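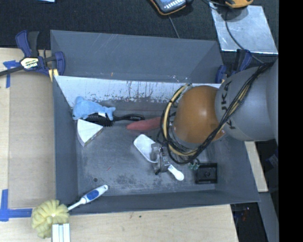
Ticket: marks on the floor of the grey bin
Opened by: Dagný Frandsen
Product: Hafstein large bin
Status: open, waiting on Lurach support

Hello again! I've got the big grey Hafstein and I can't get the floor of it clean. It's scuffed all over, which I can live with, but there are darker speckly stains towards the front and they bother me, what with a hairbrush and a light blue dolphin plush going in there.

What I've tried so far:

April 21, 2023. Warm water and washing-up liquid, left for 45 minutes. Scuffs a bit fainter, speckles the same.

Next go: Urnik paste on a soft cloth (the 80 ml tube, I used nearly half!). I did the front corner only. Still speckled, and my arm ached.

After that I had a look at the pale strip under the back panel. It's really worn, with dark streaks running down it and chips along the bottom edge, so I've left that well alone. Don't want to make it worse.

Two questions, then. Is Driltelero cleaner safe on this floor, or will it dull it? And can I buy just a liner? I'd happily pay up to 50 for one, but not 100 for a whole new bin.

Thanks ever so much,
Dagný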